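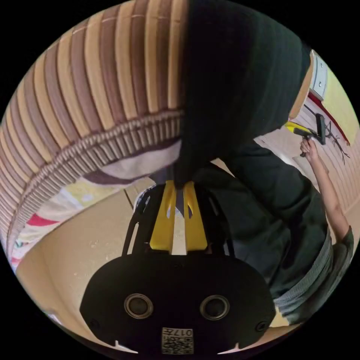
Projects > Student Robotics > Clodanley team > Notebook

August, entry 43

Started late, room key took forever. Notes before I forget.

Goal for the session: get more household demos recorded with the hand-held gripper. Fabric handling first, wall work if time. Watham challenge wants 5 task types per team and we have fabric, cups, drawers. So two short.

Gripper 017:
- jaw sticks near full open. Backed the pivot screw off a quarter turn, better. Not great.
- mount flexes when you squeeze hard. Reprint with thicker walls, same slots. Tircombe printer is free after 4 pm.
- calibration redone, old file was from before we swapped the fingers!! Everything recorded between is suspect. Marked it in the sheet.

Fabric runs: knits are a pain. Fingers catch a loop and drag the whole thing insted of lifting one layer. Flat cotton fine. Tried coming in lower, almost parallel to the floor, and got cleaner picks. Do it that way from now on, everybody, so the clips match.

Wall work: still arguing over whether scraping counts as one task type or goes under cleaning. Rules say "distinct motion." I read that as scraping = its own. Will ask on the Demissie forum. Grip on a handle is different from anything else we have, wrist stays up high and pushes in, so worth having even if it doesnt score.

Data: target is 2,000 clips before we train. Nowhere close. Threw out 7 clips, all mine, started moving before the beep. Wait for the beep.

Last training run on the old set: picks cups ok, folds nothing. Closes on air beside the cloth and then lifts very confidently. Could be the calibration thing, could be too few knits. Change one at a time please, last month we changed both and learned zip.

To do
- reprint mount
- longer screw for pivot, plus threadlock
- relabel drawer clips (left/right swapped in half the file names)
- charge BOTH batteries
- copy card to the shared drive before wiping. Before.

Stopped 9:40 pm, card is full.

3 comments · 5 shares

Search this notebook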